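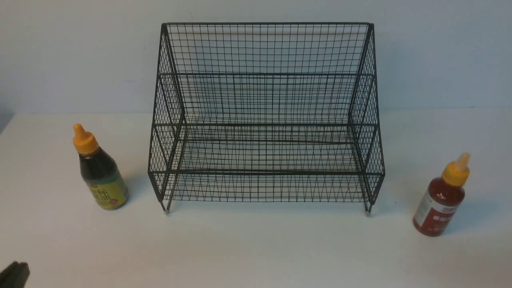
The figure for the Kedska gauge was wrong, Gemechu Kassa said, and had been wrong for as long as the station had sent one.

The duty hydrologist asked him to repeat the reading.

785, he said. Millimetres above the staff zero. The ledger for the same hour said 901.

She opened the Birhane file and found the entry. It had been typed by the previous observer, who had kept the post through 3,613 daily readings and missed none of them. The values rose in the wet months and fell in the dry ones. The curve was smooth. She had used it to calibrate the Stutari spillway model, and the model had performed within tolerance.

"Is the staff damaged?" she asked.

It was not. He had levelled it that morning against the benchmark on the bridge abutment and closed the survey to two millimetres. The staff was sound. It was also on the far bank, and the footbridge had been down long enough for a fig tree to grow through the decking. He had crossed by rope.

She worked backwards. The bridge had failed in December, according to the district road register, in the observer's second year. From that date the readings lost their scatter. Before it, adjacent days differed by odd amounts, as a river does. After it, each value could be reproduced from the rainfall at Clakimeo, lagged by a day and multiplied by a constant. She fitted the constant in a few minutes. The residuals were zero to the last digit.

"He had a rain gauge in his yard?"

Kassa said there was a post where one might have stood.

She asked for the discharge at the present stage and he gave it. She entered it in the log under 5/26/23 and marked the earlier series as estimated. The form allowed no other word. It then asked for the name of the estimator, and would not save without one.

The line to Kedska was still open. She could hear water on it.

"Spell his surname for me," she said.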